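ok so I'm back from the Drumbridge rally and my ears are still ringing, thread incoming for anyone thinking of going next November

First up, the ride in. We left before sunup to beat the trucks and I'd do it that way again. It's 5 hours if you take the highway, but the range road is miles nicer and you come out right above the river flats with all the tents going up below you

It was foggy in the dips and the wallabies were out, so take it easy through there. My visor was a disgrace by the first servo

Camping: get in early and go for the top paddock. Everyone piles into the bottom one for the trees, and then the generators start up. We had a flat bit near the fence with a breeze and slept like babies (well, until the Harleys headed out for brekkie)

Someone at the gate told me they had 3,000 through this year. I believe it. The queue for a bacon and egg roll went right past the tyre tent and around the corner!

Speaking of which, the tyre tent. Fullora were fitting on site and I'd been putting off a new rear since winter, so I caved. In and out before my coffee went cold. Paid a bit more than I would at home but I didn't have to muck around getting the wheel off in my own garage

The show and shine was my favourite part by a country mile. Entries ran the whole length of the main street. Loads of old Japanese fours, a few Brits leaking politely onto cardboard, and one sidecar outfit painted the exact green of a public pool

Best in show went to Krishnamoorthy Alva for a café racer he's been building in his carport for 11 years. He made the tank himself! Bashed it out over a tree stump, binned the first 2 and kept the third. I had a good long chat with him about fuel caps and could've stayed all arvo

He reckons the wiring was worse than the metalwork. Whole loom done at the kitchen table, in the evenings, with the telly on. I can't even do an indicator without swearing

Slow race on the oval was a hoot. Last across the line wins, feet down and you're out. A bloke on a full dresser beat all the trail bikes and the crowd lost it

I had a go. I don't want to talk about it. (Feet down before the first cone.)

Gear stalls were a mixed bag. Lots of the same patches and skull rings you see everywhere, but there was a Trornum stand with decent winter gloves and the fella let me go and sit on my own bike in them before I paid. Colour's a bit loud but my fingers will be warm so who cares

Music was in the big shed on the showgrounds. Dela Peña closed it out and they were sensational, heaps of surf guitar and a trumpet, everyone dancing in their boots. I've been humming the second last song ever since and I can't find it anywhere. If you were there and know the name of it, PLEASE reply

Food after dark was slim pickings once the rolls sold out. The dumpling van was good. Skip the loaded chips unless you like them cold in the middle

Someone asked about going solo. Yep, plenty of people did, a lot of women riding on their own too. You'll be offered a camp chair inside ten minutes of pulling up

Fuel: fill up before the turnoff. There's one servo in town and the line was out to the roundabout by lunchtime, and premium had run out on the last morning

Home now, bike's filthy, tent's hanging off the clothesline and I've got bugs in places bugs shouldn't be. Will put the show and shine pics up once I've sorted through them, I took way too many of that green sidecar

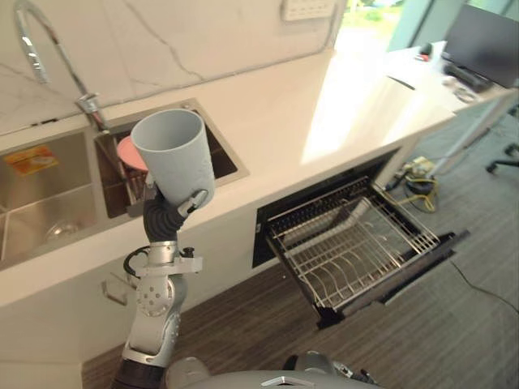

Oh and for the person asking about the range road, it's sealed the whole way, just watch for gravel on the left-handers near the lookout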